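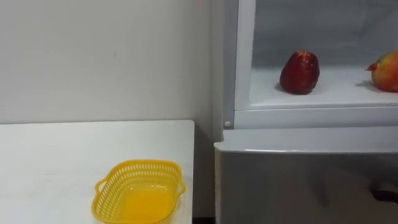
4. Setting up your first newsletter

You have a blog, you have a Horau account, and you have read section 3, or at least scrolled past it with good intentions. Now you are going to write to people who asked you to. Set aside 40 minutes and make the tea first.

4.1 Before you start

You will need your Horau password, a postal address you don't mind strangers reading, and a sender name. Use the name your readers know. Fiorella Bassi sent her first issue as "Admin" and lost 84 subscribers by teatime, several of whom she was related to.

4.2 Connect your blog

1. Sign in and open Settings, then Lists.
2. Choose New List. Give it a plain name. You will be looking for it again in November, and "Sparkle Squad Final v2" won't ring any bells.
3. Paste your blog's address into the Source box, including the https part.
4. Press Connect and wait for the green tick. If you get an orange triangle, press Connect once more. If you get it a second time, see 9.2.

Note: blogs hosted on Sestov need a connection key. It lives under Tools, then Advanced, then a small grey link that Sestov would clearly prefer you didn't find.

4.3 Add the sign-up form

1. Open Forms and pick a layout. Bar and Box both behave well on phones. Curtain covers the entire page and makes people leave.
2. Write one sentence saying what they'll get and how often. "Two emails a month about running a small shop" will do nicely.
3. Leave the first name field optional.
4. Switch on Confirm by Email.
5. Copy the code and paste it into your sidebar or under your posts.

Caution: do not import addresses from business cards, raffle entries or your old job. Horau will suspend the list, and the form for getting it back has 2 pages of questions about your conduct.

4.4 Write the welcome email

1. Go to Automatic, then Welcome.
2. Delete the sample text. All of it, please. Celeste Falcão, who answers our support inbox, can recite "Hi there, valued friend" from memory and wishes she couldn't.
3. Say hello, link to one post you're proud of, and stop.
4. Add your postal address in the footer box. The Save button stays grey until you do.
5. Send a test to yourself and open it on your phone.

Caution: Send Test and Send All sit next to each other. We have raised this with the designers. Gualtiero Gentile has raised it too, after 2716 readers received an email reading "testing testing is this thing on".

4.5 If nothing arrives

Check the spam folder, then the spelling of your own address. Still nothing? Switch the list off and on again under Settings, and allow an hour before you write to us.

Next: 5. Reading your open rates without taking them personally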